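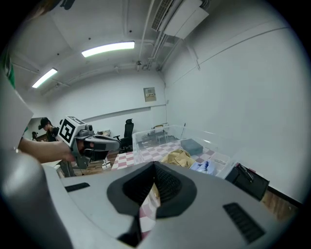 Household Textiles, Unit 4: Cotton Table Linens
Instructor: Florence Vachon
Revised November 15, 2019

Reading for this unit: Rezende, chapter 3, and the Trondham mill handout from last time.

Weave and yarn

Most cotton table linens are plain weave. Each filling yarn goes over one warp yarn and under the next. Twill and damask also turn up, mostly in napkins and formal cloths. A damask shows its pattern through the way light hits the floats, so it can be all one color.

Checks are made with dyed yarn. The color order in the warp is repeated in the filling. Where two colors cross you get a mixed shade, and where a color crosses itself you get the full shade. In a printed check the back is usually paler than the face. Turn up a corner to tell the two apart.

Shrinkage

Mark a square 500 mm on each side on the unwashed cloth. Wash, dry flat, and measure again in both directions. Shrinkage is the loss divided by the starting length, times 100. A warp length of 480 mm after washing is a loss of 20 mm, or 4 percent. Record warp and filling separately. Warp is often higher, as those yarns are held under tension on the loom.

Stains

Blot first. Rinse protein stains (egg, milk, blood) in cold water. Grease needs detergent worked in before the wash. Do not put a cloth in the dryer until the stain is gone.

For next class

Bring one washed swatch and your shrinkage figures. Marlene Rezende will cover hems and mitered corners in January. Lab is in room 122.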